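4. Setting Up the Lodhi Kitchen Scale

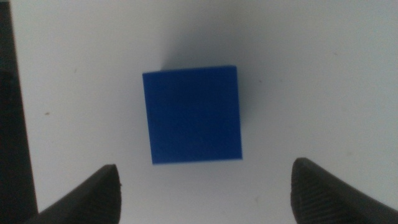

The box says "ready in seconds." Allow longer than that. The steps below are the ones we ended up using at Bromside after the printed leaflet gave us three different readings for the same bag of flour.

1. Put the scale on a hard, level surface. The leaflet claims the feet "adapt to any counter." They are rubber feet. They don't adapt.

2. Fit the 4 batteries. Ignore the picture inside the lid and follow the plus and minus signs molded into the tray.

3. Press UNIT until the display shows g. It may go back to ounces after a battery change, whatever the leaflet says about memory.

4. Wait for zero, then press TARE once. Pressing it twice starts the timer.

5. Hold CAL until 1000 appears. Place a 1000 g check weight in the middle of the pan and wait for the beep.

6. Take the weight off and put it back on. If the display is off by more than a gram, repeat step 5.

CAUTION: Do not calibrate with a bag of sugar. Callum Dunmore tried it and got 655 g for a full 1000 g weight.

NOTE: "Auto Precision" mode rounds the number. We leave it off.

Section last checked 2022-06-06.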